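Plomow gripper build, progress report to Distbridge small grants
August, second report. For Henrike Hagedorn

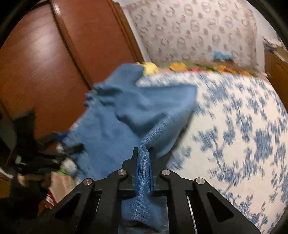 Short version: hand-held gripper works, we are collecting with it at home, the arm that is meant to copy it is behind. Money fine. Detail under.

Gripper
Third set of linkage arms is the one we're keeping. First set flexed, second set was stiff enough but my wrist gave up after ten minutes. Current ones have the triangles cut out to lose weight. All black plate, four main bolts showing on the front. Bindu wants to swap them for black ones as well, I've said no until we know the shine is a problem for the tracking.
Finger pads are flat for now. Good on towels, denim, anything you can gather into a fold. Poor on thin cotton, slides out if you pull sideways. Bindu has a ribbed pad drawn up, not printed yet, workshop printer has been down and the part from Nelex came in the wrong size. Reordered.

Recording at home
Moved out of the workshop for this bit because Henrike asked last time for real rooms. So: bedroom, real bedding, usual clutter left where it is. Tasks so far are pick up a cloth off the bed, lift and shake out, lay flat, fold once. 401 takes kept. Quite a lot binned before that, mostly my fault, forgot to clear the card twice.
Problems in order of annoyance:
- motion blur on fast lifts. Shake-out is the worst. Going to try more light and a shorter exposure before we spend anything on it
- blue cloth against a blue patterned sheet confuses the segmentation. Keeping these takes in anyway, labelled seperately
- wide lens bends everything near the edges. Calibration handles the middle well, the corners not so much. Eglė Kalniņš is redoing the calibration board on something flatter
- battery. 75 minutes if you're lucky

Arm
Not where I said it'd be. Base and shoulder are bolted to the bench in the Morelli unit and moving. Elbow joint has play in it, you can feel it by hand, and until that's sorted there's no point mounting the gripper. Benedetta Bianchini has offered to re-machine the bearing seat, needs the lathe free for an afternoon. I'd put the arm at 3 weeks late. Software side is ready and waiting, replays a recorded path in simulation without complaint but thats simulation.

Money
Spent: plate, bolts, two motors, camera, storage. Under on materials, over on printing becuase of the three sets of linkages. Would like to move what's left of the travel line into bearings, please can you confirm by email that's allowed. Receipts are in the shared folder, one missing (bolts, paid cash, sorry), Manuela Fiore is chasing the shop for a copy.

Next
Elbow fixed, gripper on the arm, one slow lift of a towel with no shake-out.
Ribbed pads printed, then repeat the thin cotton takes.
9 more recording sessions, at least a few in somebody else's house. Eglė's is first, she has bunk beds so that will be a different problem.
Want to try a pillowcase before the next report. No promises.

Can do a call most mornings before 9. Workshop phone doesn't get answered, use my mobile.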